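Workroom Practice, Unit 4: Setting Up and Clearing a Shared Table
Course handout, Gutham building
Prepared by Sofia Mitsotakis-Vlachou

Read this before the January session. Bring it with you, because the sign-off sheet follows the same order.

1. The table

Everyone in the group works at the white table. Wipe it before you start and again when you leave. Bags and bottles stay off it. They can go under the desk by the window.
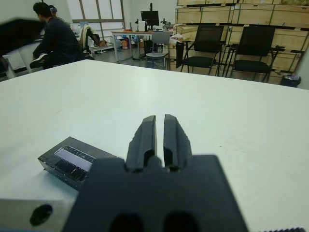
Figure 1. The white table, with the desk and window behind.

Coats go on the chair backs. If you need the monitor, ask the person at the desk first. The room is open until 19:00 and the door code changes each month.

2. Storage and chairs

Crates are stacked against the back wall. Do not pull one from the bottom of a stack. Take the top one down with a second person and put it on the floor to open it. Packing material goes back in the crate it came from.

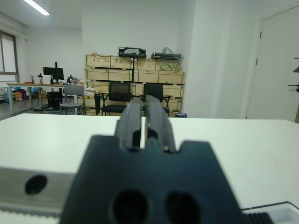 Chairs go back in their row when the session ends. Keep a clear path of 70 cm between the chairs and the table. Filippos Mavromatis will check this at the start of your sign-off. Report a damaged crate to him by email and leave it where it is.

3. Laying out small items 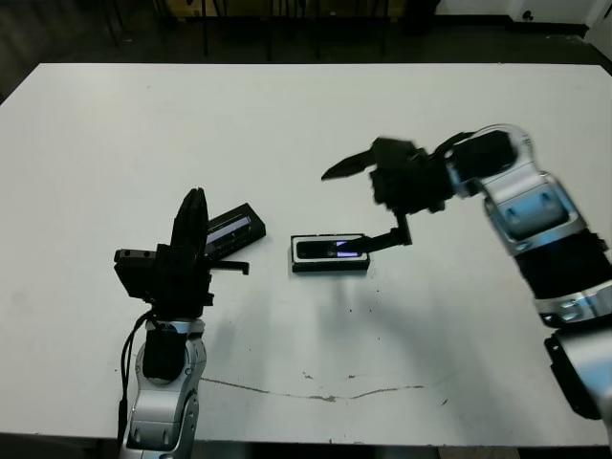
Put out only what you need for the exercise. Leave a hand's width between items so that each can be picked up without moving the next. Small dark cases are easy to find on the white top, even when one lies at an angle. Lay them flat, window side up. Check your items against the list on page 27 of the course book before you pack them away.

For next time: read the Plokari notes, sections 1 and 2.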